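Setting the Family Table: Project Report

Javiera Godoy, with Benjamín Echeverría and Aaliyah Chan

Our question was simple: which bowls and plates do people reach for first when a table gets crowded? I loved this project from the start, mostly because I get to talk about dishes (my favorite subject!). We visited 4 homes and spent a whole Sunday at the last one, where the tablecloth was so cheerful we all wanted one.
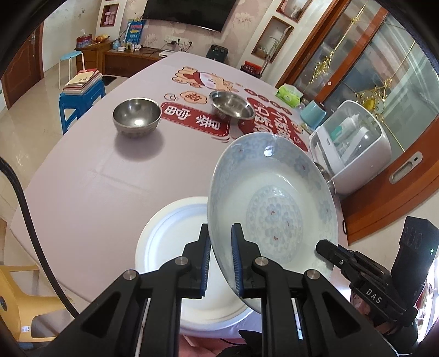
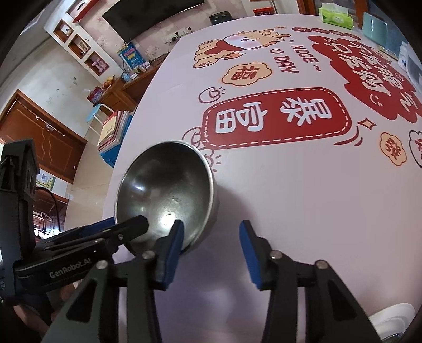
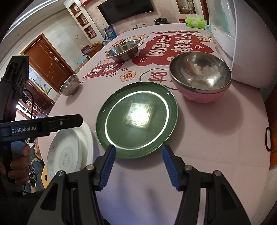
Steel and a printed cloth in all three.

We asked 9 people to rank their dishes by how often they use them. Steel came first almost every time! People said it's light, it stacks, and it survives kids. Porcelain was saved for guests, and the stories behind it were wonderful – Domingo Barrientos talked about his grandmother's soup bowls until lunch got cold.

Next time we'd like to ask about cups too, and add 2 more homes.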